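Breakfast club to move into former Serrano bakery

1 Apr 2019

The breakfast club at Drolik Primary School will move into the former Serrano bakery in November, after parents backed the plan in a vote last week.

The club has used a corner of the school hall since it opened and has had to finish early on days when the hall is needed for assembly. Opening hours will be longer at the new site, which is a short walk from the school gate, and children will be taken across the road by staff.

Serrano closed its shop in Deveo Street two years ago and the building has stood unused since then. The ovens have been taken out but the counter, the sinks and most of the shelving are still in place. The front part of the building dates from 1687 and is listed, so the windows and the street door will stay as they are.

Building firm Prosto will carry out the work over the summer and autumn. It will put in a new floor, a second toilet and a ramp at the side entrance. The yard behind the shop will be used for storing bikes and scooters - it will not be open for play.

There will be 20 places each morning, up from 17 at present. Families who already use the club will keep their places and do not need to apply again. Any child at the school can join the waiting list.

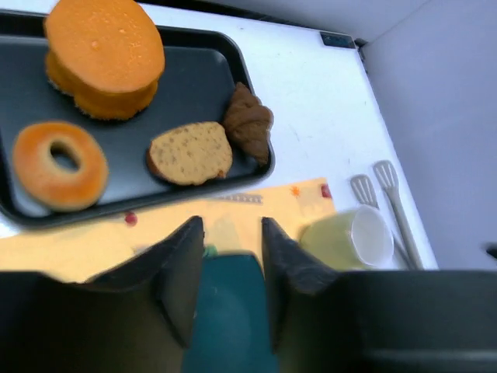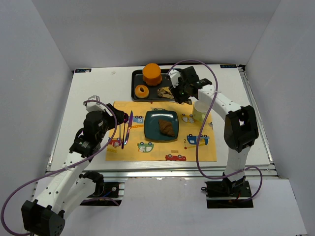 The menu will also change when the club moves. At present it serves cereal and toast only, as the school kitchen is not open early enough for anything else. The new kitchen will allow hot food twice a week, with pancakes the first choice of most families who replied to a survey. A croissant on a plate, like the one on the vehicle placemat, will be offered on Fridays, and bagels on the other days. Fruit and milk will be free to every child, and parents are asked to tell the school office of any allergies before the move.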